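Sweat-shirt

Le sweat-shirt est un vêtement de maille souple qui couvre le haut du corps. Muni d'une capuche, il prend le nom de « hoodie ». L'atelier Vidik, à Kotedmont, en confectionne 3000 par an.

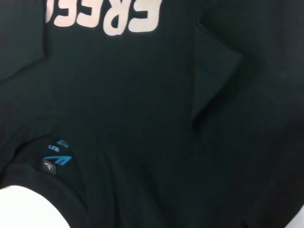 Le pliage se fait à plat : les manches et les côtés sont rabattus vers le centre, puis le bas est remonté vers le col. Les faux plis de la maille se lissent à la main. Le marquage peut se trouver à l'extérieur, comme un grand mot en lettres rose pâle sur tissu noir, ou à l'intérieur du col, où un logo bleu turquoise reste visible quand le vêtement est étalé. Les modèles imprimés se lavent et se repassent sur l'envers.

Voir aussi : Maille, Capuche, Pliage du linge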